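Home | Students | Scholarships and Awards | Reports | Contact

Fladstead College — Stetance Bursary Program
Progress report to the Keskin Fund
20/12/2022

12 shares | 3 comments

This report covers the first term of the bursary program. The Fund asked for a short account of who was supported, how the money was spent and what is planned before the second payment in March.

We received 438 applications, well above what the selection panel had planned for. Reading them took longer than the timetable allowed, and offers went out later than we would have liked. The panel made 10 awards. All were accepted. Four of the students are the first in their family to attend university, and most moved to Fladstead from outside the region.

Tuition was paid directly to the registrar's office. The living allowance goes to students monthly. The first instalment was delayed by a problem with bank details on the enrolment form — the form has been corrected and later payments went out on time.

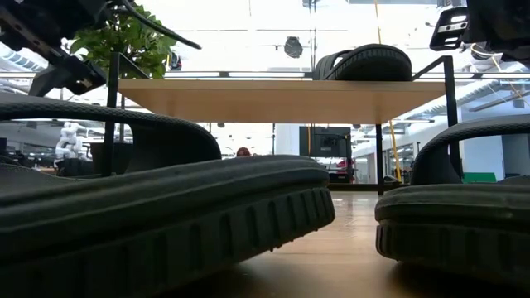
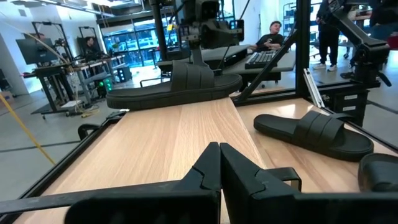 Can a student keep the bursary if they change their program of study?
The award moves with the student, provided the new program is full-time and is taught at Fladstead. The student has to tell the bursary office before the change takes effect.

Mentoring has been slower to get going. The Alo alumni network agreed to provide mentors, but several pairs had not met by the end of term. We have asked the network to confirm a first meeting for each of them early in the new term.

Spending on tuition and allowances is in line with the budget. Travel is underspent, as few students claimed for the trip home at mid-term. We ask the Fund's permission to carry the balance forward to the summer.

A full financial statement will be sent with the March report.

Previous | Next | Back to reports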